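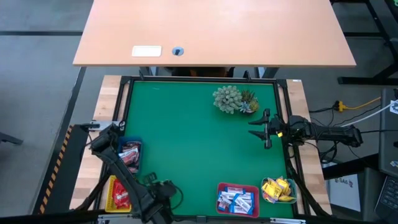 Succulents in a shallow dark pot, with a light wooden desk behind.

How to code open-ended answers in a local voter survey

Most questionnaires have at least one box where people write what they like. "What is the most important issue facing your ward?" is the usual one. You can't put those answers in a table until they have been sorted into groups, and this is called coding. The steps below assume a short survey and two people doing the work. The numbers come from our Uletti ward survey in June, which brought in 116 written answers.

Before you start

Put all the answers in a spreadsheet, one row per person, with the respondent number in the first column. Keep the original wording in its own column and lock it. Spelling mistakes stay as they are. Take out names, phone numbers and house numbers, and replace each with a word in square brackets, such as [name].

Hide the columns for age, sex and voting intention. If you can see that someone votes for a certain party, you will read their answer differently.

Step 1: Read a sample

Sort the rows into random order and read the first 56. Don't code anything yet. Write down each new subject as it comes up, using the words people used themselves. In our case the early list had bus times, parking, rents, "the council never answers", the swimming pool and road repairs, along with a lot of answers that only said "everything".

Step 2: Draft the code list

Group the subjects and give each group a number and a short name. Each code needs a one-line definition, a typical answer, and a note on what doesn't belong. Our entry for code 4 read:

4. Public transport. Buses, trams, fares, stops and shelters. Example: "no bus after seven". Leave out cycle lanes (code 5).

You also need codes for "other", "don't know" and "no answer". Keep the last two apart. A person who writes "no idea" has answered the question, and a blank box might mean they never got that far.

Step 3: Decide how many codes an answer can have

We allow up to three. "Rents and parking" gets two codes, in the order written. If you allow more than one, say so under your table, as the percentages will add up to more than 100.

Step 4: Code separately

Both coders work through the full file without talking to each other. Heidrun Prantl and Esmaeil Rostami did ours on separate copies, which took an afternoon. Mark anything you are unsure of with a question mark and carry on.

Step 5: Compare

Put the two sets side by side and work out the share of rows where both coders chose the same codes. We look for at least 80 per cent. Below that, the definitions usually need work: find the pair of codes that gets mixed up most often, rewrite both entries and code those rows again. Settle the remaining rows by discussion, or ask a third person. Keep both original sets.

Step 6: Report

Give the full question wording, the number of people who answered and the number who left it blank. List the codes from largest to smallest with "other" at the bottom. If "other" is bigger than your third or fourth code, go back and read it again, as there is probably a group hiding in it.

Quotations can go next to the table, but check that none of them could identify the writer. In a small ward, a remark about a particular shop or a dispute over a fence may be enough.

Save the code list with the data. If you run the survey again next year, use the same codes and add new ones at the end of the list without renumbering the old ones.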